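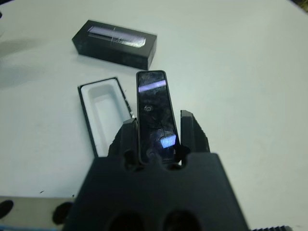

White tabletop, a little blue-gray in this light.

Is a "permanent" sealer for white tabletops worth $208?

pinecone_ledger
Posted in Furniture & Finishes

I'm looking at having a white table treated and I'd like to hear from people who have no stake in selling it to me. The store in Dunstan where I buy most of my furniture is pushing a sealer called Daloto. The quote is $208 for a table that seats six, applied at my house. The pitch is that it blocks coffee, turmeric, ballpoint pen and yellowing, and that it is "permanent." When I asked what permanent meant, the salesman said "years." When I asked how many, he gave me a brochure.

The brochure has a before and after, and the after was plainly taken in better light. It also says the coating cures in 15 minutes, which seems fast for something that is supposed to outlive me. No ingredients are listed. The warranty covers "normal household use" and then leaves out heat, standing liquid, abrasive cleaners and sunlight. I'm not sure what is left. Dust?

My current routine is dish soap and a damp cloth. The finish on the table is painted as far as I know, and I don't have the original paperwork. Has anyone used this stuff and still had it looking decent a year later? Please don't answer if you put it on last week and love it.

quarterround
I had Daloto done on a white desk, not a dining table, so take this for what it's worth. It went on fine. It was shinier than I wanted, and the guy told me it would mellow. It didn't mellow. Coffee did wipe up easily, but coffee wiped up easily before, so I can't say what I paid for.

The yellowing claim is the one I'd push on. White paint yellows for different reasons. Some oil-based paints do it by themselves in a dark room, and a clear coat over the top isn't going to stop that. Some clear coats go amber with age, too, and then you've got a yellow layer over a white one. Ask whether the coating is water-based or oil-based. If they won't tell you, I would walk.

I'd also ask how it comes off. Mine got a scratch and the answer from the store was that the whole top would have to be sanded with 400 grit and recoated, at my expense. You can't just touch up a spot because the edge of the patch shows.

mrs_tapioca
We just use Brivelell spray and it is great!! Smells nice too. Never had a stain. We do use placemats.

old_casement
Brivelell is a cleaner. It doesn't seal anything, and if you use placemats every day then the placemats may be doing the work.

To the original poster: I refinished furniture for a living for a long stretch and I get suspicious when one product is good for every surface. Before you spend anything, find out what's on the table now. Turn it over or find a spot on the underside of the lip. Put a little rubbing alcohol on a cotton swab and hold it there. If the finish gets sticky, it's probably shellac or a latex paint. If nothing happens, you may have a tougher factory finish, and those usually don't need help. A new coating may not even grip it unless somebody scuffs it first — and once it's scuffed, you're committed.

About that 15 minutes. Dry to the touch is one thing and cured is another. Plenty of coatings feel dry quickly and stay soft underneath for weeks. Set a heavy bowl on one too early and you get a ring you'll be looking at for a long time. Get the full cure time in writing.

If you want protection that you can undo, a plain paste wax is cheap. Test it first, some of them tint white paint. It won't stop turmeric. I haven't seen much that does, apart from wiping it up fast.

Kerkatis Supply used to carry small cans of water-based topcoat for a fraction of what you were quoted. I don't know if they still do.

pinecone_ledger
Tried the swab under the lip and nothing happened. I called the store and asked water-based or oil-based. I was told it was "proprietary." Keeping my $208 for now.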